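Raststead Family Residence
@RaststeadResidence
24 September 2018

1/ The Residence wishes to remind all families of the arrangements for children's clothing left in the shared ground-floor areas. The arrangements were introduced in August and apply to every household in the Raststead and Cullarden wings.

2/ Clothing that has been taken off during play should be returned to the family's own rooms by the end of the evening. Items may be left on a chair during the day. They should not be left on the floor, on the stairs or over the gate.

3/ At 7 p.m. the duty team collects whatever remains. Each item is folded, checked for a name and placed on the shelf outside the laundry room. Labeled items are returned to the family's door the following morning.

4/ Unlabeled items are kept for 30 days. After that they are washed and offered to the clothing exchange. Families who believe that an item has been passed on in error should write to Faisal Arain, Residence Services, giving the size and color.

5/ In August the laundry shelf received 940 items. Most were sweaters, light jackets and pajama tops. The greater part carried no name, and a good number were never claimed.

6/ Name labels are available free of charge at the front desk. A laundry marker on the care tag is equally acceptable. Initials alone are not sufficient, as several families share them.

7/ We have been asked whether the small plastic chairs may continue to be used for clothes. They may. The chairs are light, easily wiped and at a height the children can manage for themselves. Parents have told us that a child who will not walk to a hook will often use a chair.

8/ We ask only that a chair not be allowed to fill over several days. Garments at the bottom of a pile crease badly, and anything damp will begin to smell. Damp clothing should go directly to the drying room – please do not place it under dry items.
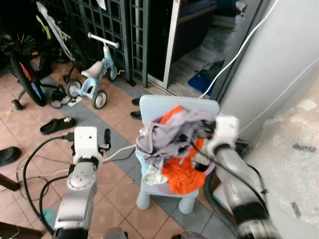

9/ Sorting at the chair takes very little time. Larger garments should be lifted off first and shaken out, so that socks and other small things caught in the folds are not carried away with them. Children are welcome to help and frequently recognize their own clothes before an adult does.

10/ Bicycles, tricycles and other ride-on toys may remain on the tiled floor, provided they are parked to one side. Clothing should not be hung on handlebars. We have had 2 reports of sleeves caught in wheels, and one jacket could not be repaired.

11/ The drying room will be closed for one morning while new rails are fitted. Csaba Csizmadia will post the time on the noticeboard in each wing. Laundry left on the old rails will be moved to the folding table and kept together by household.

12/ The next clothing exchange will take place in the Cullarden playroom. Coats and rain boots in children's sizes are particularly needed. Donations should be clean and may be handed in at the front desk at any time – bags are provided.

13/ Questions concerning these arrangements may be sent by direct message or left in writing at the desk. Replies are normally given within two working days.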